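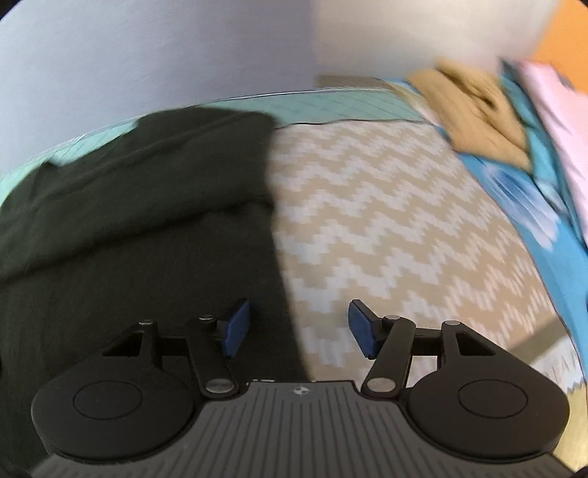

*Fig. 1. Gripper with blue fingers, open.*

October 19, 2018

**Project report: prison letters and the underground press in Vadlow**

Topic: how people jailed for their politics got their words out. I picked Vadlow because the town archive has the Whitelaw papers, and most of that is letters. Did not have time for the court records, see end.

## Background

Short version. After the Wuteck mill strike the regional government banned unlicensed printing. Anyone caught with a typed leaflet could get up to 5 years. Two trials in the same winter, both closed to the public. The charge was always the same one, "spreading harmful material," and it was vague on purpose I think. A lot of the people sentenced had never met before the trial.

## What I looked at

- the Whitelaw papers, boxes 2 and 6 (letters, a few drafts of petitions)
- back issues of the *Burketti Bulletin*, the paper the exiles put out abroad
- one book chapter on censorship, for the legal part

## What I found

The letters were read by a censor before they left the camp, so the writers used family talk as code. "Uncle is sick" means an arrest. "Aunt got her new coat" seems to mean a package arrived, but I only found it in letters by the same writer so not sure.

The Bulletin printed parts of the letters, usually months later. Names cut. I compared the printed text with the originals where I could, and the editors changed more than I expected. They took out the boring parts: food, socks, a long complaint about a tooth. What is left sounds braver and a lot less like a person. I think that matters, becuase readers abroad only ever saw that version.

The petition for early release had 3000 signatures according to the Bulletin. The archive copy is missing its back pages so I couldnt check it. The release came the next spring, in an exchange. The government never said the petition had anything to do with it.

## Problems

Handwriting. Box 6 is water damaged. Also the Bulletin is on microfilm and the reader was down for most of my second visit.

## Still to do

Court records, if they let me in. Fix the footnotes. Ask the archive about the missing petition pages.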